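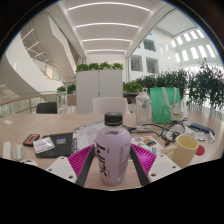
The Culano project began collecting manipulation examples in March, and its collection now stands at 493 recordings made with hand-held grippers. Staff at Gitach, which runs the work, carry the tool through offices, kitchens and shared lounges and pick up whatever is there. A lavender bottle may stand between the magenta finger pads with a mug close by on one side and a printed document on the other, and the learning system must find the bottle among them. Operators are asked to leave tables as they find them, cables and notebooks included.

Each recording covers one attempt, from the approach to the release. Reviewers at Mevell check it for a clear view of both fingers and return those that fall short. Failed grasps are kept and labeled as such.

The target for the first phase is 900 recordings, of which 100 will be withheld for testing. Vávra, the partner responsible for training, expects to receive the full set after the final review.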